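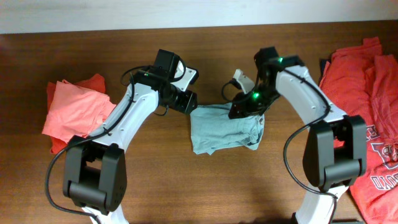

Attachment 1: the teal one on the table, with the reds either side

Skestix Help Desk
Ticket: Folded cloths come out lopsided and won't stand in the drawer box
Opened by: Benvinda Seixas
Product: Skestix upright drawer box, wide
Opened: Jul 6, 2023
Status: Resolved

Benvinda Seixas wrote:

Hello, and I hope I've picked the right category, as there wasn't one for folding and I didn't think "Damaged on arrival" was fair on you. The box itself is lovely. It went into the drawer first time and the dividers slide beautifully.

My trouble is with what goes in it. I have a great heap of soft cloths and stretchy bits and pieces, mostly reds and corals with a few blues and greens, which used to live in a carrier bag on the back of the door (please don't judge me). The leaflet says to fold each one into a flat rectangle, then in half, then stand it on its fold. Well, the reds I haven't really got to yet, but the teal one has been my test piece. The left side is quite straight and I was rather pleased with it. The right end, though, is all bunched up and thick, and there's a little point sticking out along the bottom that I cannot for the life of me tuck in. When I stand it in the box it leans over like a tired sunflower and takes its neighbours with it.

Things I've tried so far:
- Folding again from the beginning, more times than I'd like to admit
- Ironing first (helped with the creases, made no difference to the lean)
- Moving the divider closer, which holds it up but then I can't get the next one in
- Folding on the bed, which was hopeless, so I've gone back to the wooden table

Is it me, or is the box too wide for this sort of cloth? I've got the 40 cm one. I'd happily swap for the narrower one if that's the answer, although I'd be sad to, as it fits the drawer so well.

With thanks,
Benvinda

Duarte Vilela (Skestix) replied:

Hello Benvinda,

Thank you for such a cheerful message, and for the attachment, which helped a great deal. I've moved your ticket to "Using your product", which is rather hidden at the bottom of the list, so please don't worry about that.

I don't think you need a different box. What I notice in the picture is the right end. The cloth has been turned back on itself there and the layers have ruckled up, so one end is a good deal bulkier than the other. Anything folded like that will lean once it's on its edge, whichever box it's in. I suspect your little point along the bottom is a corner from an inner layer that has slipped down.

Could I ask you to try the following, when you have a quiet quarter of an hour?

1. Open the teal one out completely and smooth it from the middle towards the edges with flat hands. Stretchy cloth likes to creep back, so give it a moment before you start.
2. Bring the right side in first this time, and stop a finger's width short of the middle.
3. Check the corners before the next fold. If one is poking out, turn it in now. It is very hard to do later on.
4. Bring the left side over, then fold from the bottom up.
5. Press down firmly with your forearm, then stand it up on the table by itself. If it stays up there, it will stay up in the box.

I'd also push the red things well out of the way to give yourself more room to spread out.

Kind regards,
Duarte

Benvinda Seixas wrote:

Duarte, you are a marvel. It was the corner! I'd been so busy lining up the outside that I never looked at the inner layer. I moved all the red over to a chair, started from the right as you said, and the second attempt stood up on its own while I made a cup of tea.

One more question, if you've the patience. The big red one is much larger than the rest, and folded your way it comes out taller than the box. Do I fold it in three?

Duarte Vilela (Skestix) replied:

Delighted to hear it. Yes, thirds for the big one, and put it at the back of the drawer with the divider up against it. If it's still too tall, lay it flat underneath everything else, which is what I do with mine at home.

Benvinda Seixas wrote:

Thirds it is, and it fits with the drawer shut. The corals are going in this evening. Please close the ticket with my thanks.

Ticket closed by Duarte Vilela. Note added: suggest the leaflet mentions checking inner corners before the second fold.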